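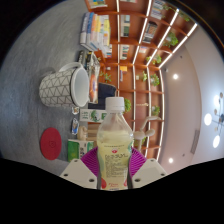 The drink, held upright, and the mug, the coaster and the rest of the desk stuff down on the carpet for the big sort-out.

Last updated: 11 June 2019

So I finally did the thing where you take everything off your desk and put it on the floor. I've been threatening to do this since we moved to Teddale, and then last night I set my drink down on top of a pile of mail and it slid, and that was it. Everything off! Even the mug!

I like working on the floor for this kind of job. If stuff goes on the bed I get tired and push it to one side, and if it goes on a chair it just lives on the chair. The gray carpet in here isn't pretty but you can see every single thing on it, and you can't walk to the door without stepping over your own mess. Very motivating.

The mug is the one with the gray triangles. It's big, it holds way more coffee than a person needs, and it's the only one I use even though we have a whole cupboard of them. It stays. The red coaster also stays, and I'm going to try really hard to put the mug on it, because the ring situation on that desk is bad (I tried the Godora wood cream and it got rid of the newest rings and did nothing at all for the old ones).

Then there are the snacks. I'm a snack-at-the-desk person and I've made peace with it, but I do forget what I have. The two little wrapped ones had been behind my monitor for who knows how long. I ate the small square one while sorting and it was fine, a bit crumbly. The long one in the blue and silver wrapper I'm saving for tomorrow.

The little tan figurine is going back up too. It doesn't do anything. It stands there with its round head and I look at it when I'm on hold, and I was on hold with Esteves for 33 minutes last week about a chair delivery, so it has earned its spot. (Order 3429, if anyone from Esteves ever reads this. Still no chair.)

The boxes I'm less sure of. I've got the green and white one with the leaf on it and another green one, and I have a bad habit of keeping a box on the desk long after I should have put it in a cabinet. Both are going to the kitchen. If I miss them by July I'll bring them back, but I bet I won't.

And the drink, the pale yellow one with the white cap. I buy these at the corner store for 85 cents and I always have one going, and then I start a second before the first is done. New rule is one bottle on the desk at a time. I give it a week.

Next up is the drawer, and I'm not looking forward to it. It's mostly cables and the manual for a printer we gave away before the move. I did order a tray with dividers from Simbridge, and it was supposed to come in 2 days, so if it shows up before the weekend I'll get that done and post how it went. If anyone has a good way of keeping cables from knotting up, leave me a comment, I've tried the twist ties and I lose the twist ties.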